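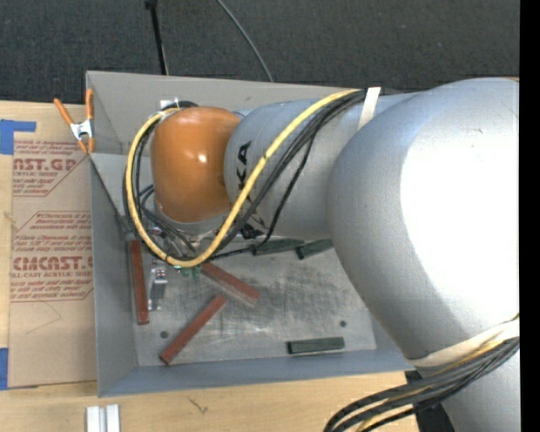
The arm over the metal bin, cables strapped at the forearm, with a clamp on the rim.

Shop Tips: Sharing the Bench with an Arm
Posted 7/25/25

We have had an arm picking parts at Herach since April, and so many of you at the Mellell shop have written to ask how we live with it that I finally sat down with a cup of coffee and put our habits on one page. Take what suits your bench and leave the rest!

Clamp the bin, even a heavy one. A plain spring clamp on the rim will do for light parts, and orange handles are easy to spot when you're clearing up. Ours kept creeping toward the edge for the first couple of weeks, and I must have nudged it back a dozen times a day before I gave in and walked over to the clamp drawer.

Look at the cables every morning. Run your eye along them from the base to the wrist (with the arm stopped, please) and see that there's enough slack for the wrist to turn without anything pulling tight. If a strap has slid, put it back where it was. We mark the spot with a paint pen.

Leave the paper on your acrylic. We keep sheet stock on the same table, and the brown covering saves it from every stray scratch. Pencil your cut lines right on the paper. Blue tape is fine on top and peels off clean if you don't leave it all summer.

Mix up the blocks by hand now and then. Ours like to end up along the walls, where they're the hardest to pick. We stop the arm every 80 picks, stir, and start again. Our best run so far is 157 without a miss, and I'll admit there was some clapping.

Now, about the people side, which is what most of you really asked. Sorting used to eat up to 12 hours of our week, and my wrists knew it. Those of us who did it now spend that time setting up, checking and cutting, and it's a different kind of tired. You stand less, you listen more, and you get interrupted a lot. My advice is to rotate the watching so it doesn't always land on the same person, and to let the old sorters write the setup sheet, since they know how parts tumble. The Yazdani cell skipped that step and had to redo theirs.

Our setup sheet has 16 lines and lives in the Alico binder by the door. Copy it if you like, but please put it back.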